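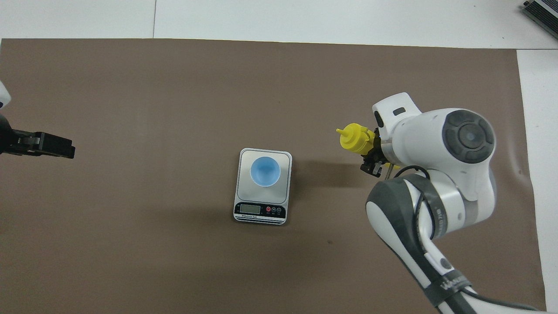 I asked Houshang Golestani the question everybody asks him: when does the robot do my dishes? He laughed and poured me more tea.

"Not this year," he said. "Ask me about sauce first."

Sauce, or really any squeeze bottle, is what he's been stuck on since November. His little outfit, Cadel, wants a pair of arms that can portion liquids by weight for small kitchens, cup on the scale, squeeze, stop. I said that sounded easy. He gave me a look.

"You squeeze ketchup and you don't think. Full bottle, almost empty bottle, your hand just knows. The arm has to learn every one of those."

They logged 1000 tries before he'd show anyone a number, and of those, 943 landed close enough to the target weight for him. Pretty good, I thought! He wasn't so sure. "That's 57 cups somebody has to redo. Would you keep a cook like that?" (I might – I've seen my own cooking.)

So what about chores at home? Houshang thinks shops and bakeries come first, places where the table stays put and the cup is the same cup all day. A bakery in Girness has already asked him about icing. My kitchen, with the mail on the counter and a kid's shoe in the sink, is another story.

"Folding, wiping, picking up, we get a bit of each," he said. "All of it in one evening, with your dog walking through? No."

He does his own dishes, by the way. By hand, with the radio on.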